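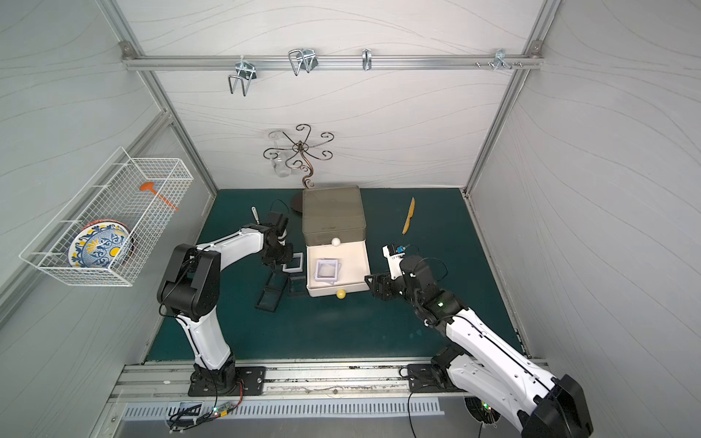 Cell 8, both arms at the drawer.

Search this site
Enter keywords

Right arm drops out with a following error when reaching for the drawer

Posted 2020-08-23 by bevwood_cell

Two-arm cell, drawer task. The left arm runs without trouble. The right arm stops partway through the reach, and the controller logs fault 713 (following error, joint 2). It happens on maybe one cycle in nine, always with the arm well extended. The arm then sags a few millimeters before the brake takes it. I have recalibrated twice and cut the speed by half – no change. Payload is set to the gripper only. What should I check next?

Fu_Bredport

Your payload is wrong. If there is a sensor module on the wrist, the gripper-only figure leaves it out. We had one at 241 grams with its bracket, and it was enough to trip joint 2 at full reach. Weigh it, enter the mass and the center of gravity, and rerun the gravity identification. Recalibrating the joint zeros does nothing for this.

The sag is a separate matter. A few millimeters is normal brake engagement on a small arm. If it grows, take the arm out of service. Keep hands out from under it while you test.

laner_tech

Had the same thing. Swapped the power supply and it went away. Could also be the cable.

bevwood_cell

Module mass entered, identification rerun. No 713 in around 60 cycles at the old speed. The sag is unchanged at 3 mm, so I will log it weekly. Did not touch the supply.

This site uses cookies to keep you signed in. Accept | Manage settings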